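Gosstead Bench Cell: Frequently Asked Questions

This page covers the two-arm bench cell supplied by Gosstead with the Cosia controller. Questions on invoices and returns are dealt with on the Orders page.

What is supplied as standard?

Two arms with grippers, the front rail that carries them, the wall panels, the work surface, the controller and one copy of the Fesus recording software. Objects for handling are not included, except where the Admasu task set is ordered with the cell.

What does the cell cost to run?

The software licence is included for the first year. Renewal is £200 per cell per year and covers updates and support by email. A cell without a current licence keeps working on its last installed version.

Can I buy one arm?

No. The controller expects two arms at start-up and reports a fault if it finds one. A single replacement arm can be ordered as a spare part against the serial number of an existing cell.

How are the arms placed?

The bases sit at either end of the front rail and the arms reach inwards over the work surface. Both grippers can work near the middle, so clearance between them has to be planned. Fesus has a minimum gap setting, which applies to the grippers only. It does not take account of objects on the table or of anything a gripper is holding.

Can the cell handle clear objects?

Yes, by operator control. Playback of a recorded movement will also work with clear objects if they are put back in the same position. Automatic finding of clear glass is not supported in the current release. Reflections from the walls and the table give false edges, and we do not advise using the result to drive a gripper.

Can several tasks be left set up at once?

Yes, provided each object stays within reach of at least one arm. Glasses on a rack, a spanner on the table and pipework at the rear left can share the surface.

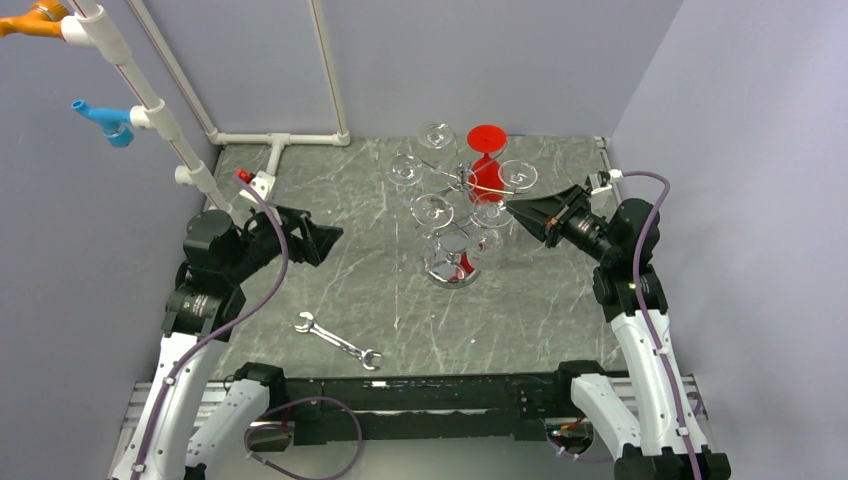
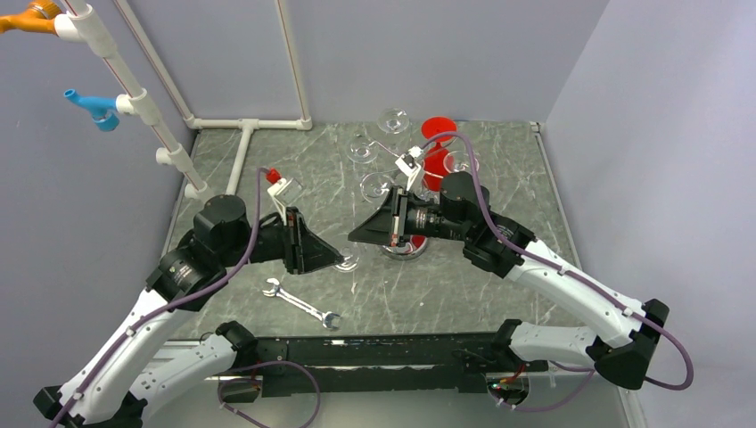
How should the cables be routed?

Along the arm, held in the small white clips, with enough slack at the joints for full travel. Move each joint slowly through its range before the first powered run. If a cable pulls tight at any point, open the nearest clip and feed more through. Do not use cable ties in place of the clips. Spare clips come in bags of 11.

Does the pattern on the work surface matter?

Not for operator control. For recorded data it may. A patterned surface gives more visual detail, and some customers want this, while others prefer a plain one. The surface lifts out once the arms have been parked and the power is off. Light scratches have no effect on operation.

How many recordings will the controller hold?

The standard drive holds 1,416 recordings at the default length and picture quality. The larger drive holds 2,183. Fesus shows a warning when the drive is nearly full and will not start a recording it cannot finish. Old recordings are never deleted automatically.

Which tasks are in the Admasu set?

Placing and removing glasses, moving hand tools, and fitting and turning pipe parts. Each task has a printed start layout and a written pass condition. Your own tasks can be added under the Layouts tab.

What happens if a glass breaks?

Press stop, switch off at the controller and clear the surface by hand with gloves on. Check the jaws and the joints nearest the table for splinters before restarting. Breakages are not covered by the warranty. Plastic glasses may be used for training new operators, but their weight differs, so grip settings should be saved separately.

Can the cell be left running unattended?

No. An operator must be within reach of the stop button whenever the arms are powered.

What is the delivery time?

Orders placed before the end of February are sent in the spring batch. Later orders go into the next batch, and the date is confirmed in writing when the deposit is received.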